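Workshop notebook — Warkumley, small room
August, started 9.40

Back in the small room at last, and I am far too pleased about it. The plan for today is the tea corner. We have been calling it that for months, although all it has ever had is a table and good intentions. Silvia Skála wants a layout people can reset in a minute or so without thinking, and I want one that doesn't look like a canteen hatch. I think we can have both.

Budget left after the flooring: 179. Spent so far today: nothing. Long may it last.

What I started with

The white table, back against the wall, right-hand side close up to the brick. I had half a mind to turn it through ninety degrees and have people come at it from both sides, but I measured up and the walkway gets silly. Against the wall it stays.

I do love that brick. Everyone who visits puts a hand on it. It also makes anything plain and white next to it look much more deliberate than it is, so the table gets a free upgrade just from standing there.

Things for the table, first go: the black tray, one cup, the flowers in the glass vase. No more than that. I had Jirwood's sample box open as well, with coasters and a little rack and a lidded pot, and put the lot back. It's tempting to fill a surface because you can.

Layout A

Tray a bit right of the middle. Cup on the tray, pushed up into the far right corner of it. Flowers at the back left, close to the wall.

I like this a great deal. The dark tray gives you somewhere obvious to put a thing down, and the whole left front of the table is left free for a notebook or a plate or an elbow. The flowers are pale cream, yellow and orange with plenty of green in among them, and against the plain wall they do all the work a picture would have done. Cancel the picture! (Silvia, I know you had one in mind. Come and look first.)

One thing I noticed standing over it: the tray has a shine to it inside. Good when it's clean. It will show every drip and every biscuit crumb, so a cloth has to live nearby. Put on the list. 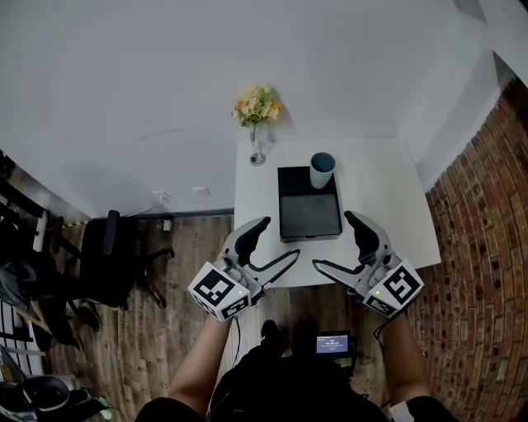
Layout B

Tray over to the left, vase to the right by the brick. Tried it for ten minutes and didn't take to it. The flowers get lost against the reds and browns, and all that soft yellow goes muddy. The reach is worse too, as you end up leaning across the vase to get at the tray, and a slim glass vase is not a thing to lean across.

Layout C was B with the cup off the tray. Not worth writing up. Went back to A.

Reach test

Wanted a number for this, so: marked the tabletop with pencil dots and asked people to put the cup down on the tray from wherever they happened to be standing, eyes on someone talking to them. 11 goes. The cup landed properly on the tray in seven of them. The other four caught the rim. No spills, but only because I'd had the sense to do it with an empty cup.

The rim is the thing to think about, then. It's a help once the cup is in and a nuisance on the way in. Two ideas:

1. A tray with a lower rim. El Idrissi have one in the catalogue in the same sort of size. Haven't priced it.
2. Keep this tray and bring it closer to the front edge, so people come down on it from above and don't slide in from the side.

Idea 2 is free, so idea 2 first. Moved it 100 mm forward and it felt better straight away. I haven't repeated the full run of goes yet and I'm not going to claim anything until I have. Somebody please hold me to that.

Bits to sort in the room itself

The socket. It's low on the wall to the left of the table and there's already a cable coming out of it. If we ever want a kettle up here it has to be at the left end, which suits Layout A nicely, except that then the flowers are standing in the steam. Could the flowers come forward? Could the kettle go somewhere else entirely? Leaning towards no kettle on this table and a flask carried in. Silvia to decide, she's the tea drinker.

There's a plug adapter sitting on the floor by the skirting as well. Wants a home in a drawer.

Yellow and black tape near the left wall: leave it down for now. I'd got as far as picking at a corner before I remembered we agreed to ask first.

Chair. The black one with the mesh back is comfortable, everybody goes for it, and I'd like it kept as the one for this room. It rolls on the new floor beautifully. 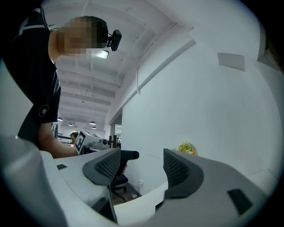
I tried the whole thing sitting down as well, which I should have done first. From a seat the flowers are nearly at eye height and you want them a little further over than you do standing up. Shifted the vase a hand's width and then shifted it back, then did the same again after lunch. I think I just enjoy moving it. Left it where it was in A.

Sitting also showed me how much the light matters on that back wall. Late morning it's soft and even and the shadows are hardly there. I'd like to see it again at 5 o'clock before anyone buys a lamp. Distalier have offered to lend us one to try and I've said yes please, no hurry.

To do

Repeat the reach test with the tray in the new spot, same people if I can get them
Cloth and a hook for it
Price the El Idrissi tray
Adapter into the drawer
Return Jirwood's samples, all except the lidded pot, which I want to show Silvia
Ask about the tape
Fresh water for the flowers in the morning

Packed up at 4.15. Left the table set in Layout A with a pencil dot at each corner of the tray, so if it gets moved it can go straight back. Please don't rub the dots out.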